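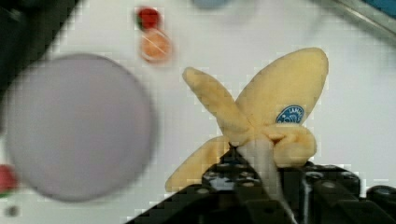 **Hirnby Toy Library: stock meeting, 24/09/2026**

Present: Marlene Barros (chair), Dennis Barasa, Clémence Chevalier, Siamak Moradi, Oduor Mfaume (minutes)

**1. Last minutes**

Agreed, after Dennis asked for "everyone was pleased with the new shelving" to be struck out. He was not pleased with it and says he said so.

**2. Soft toys on the lending shelves**

Marlene wants a proper soft toy section, to include the plush banana with the blue sticker. She said children go straight for food toys and that a peeled banana is more fun to hold than a plain one.

Siamak asked what the evidence was. Marlene said experience. Siamak asked that "experience" be minuted.

Clémence was doubtful on washing. Flaps and folds hold crumbs, and the middle of the banana, where the cloth is bunched, will be the last part to dry. Our present rule is that anything lent out must be washed between loans. She does not believe this is being kept to with the dolls' clothes, never mind stuffed toys.

Dennis asked whether the sticker would survive a wash, or a toddler. He could make out LAMM and no more, and did not think we should put a name in the catalogue on the strength of four letters. Marlene suggested "Banana, plush, peeled". Agreed, although Siamak thinks "peeled" will bring in questions.

Oduor pointed out that yellow this pale will show every mark by January. Marlene said marks could be treated as they came up. Dennis said that was what we were told about the cream rabbit.

Decision: a trial of 26 soft toys, banana included, up to the January meeting. Any toy that comes back dirty twice is withdrawn. Siamak abstained, as he does not see how "dirty" is going to be judged or by whom.

Action: Clémence to write a washing note of no more than one side. Oduor to make up the catalogue cards.

**3. Storage boxes from Vondetti**

Quote received for 6 lidded boxes at £77 the lot, delivery extra. Dennis thinks the lids look flimsy in the brochure and wants to handle one before we pay for any. Marlene felt this was overdoing it for a box. Left until a sample can be got.

Action: Dennis to ring Vondetti.

**4. Catalogue software**

Clémence had sat through the Kurkiron demonstration. She reported that it does what our card index does, with a password. The salesman could not tell her how to enter a toy with a missing part. Nothing to be signed for now.

**5. Leaflets**

We have 200 left from the last print run, all with the old opening hours. Siamak suggested this says something about how many we give out. Marlene would like to correct them by hand. No offers of help were recorded.

**6. Any other business**

The kettle is still tripping the socket by the sink. Use the other socket.

Koech jigsaws: two returned with pieces short. Dennis to check the cupboard floor before the borrowers are written to.

Next meeting in January, date to be fixed by Marlene.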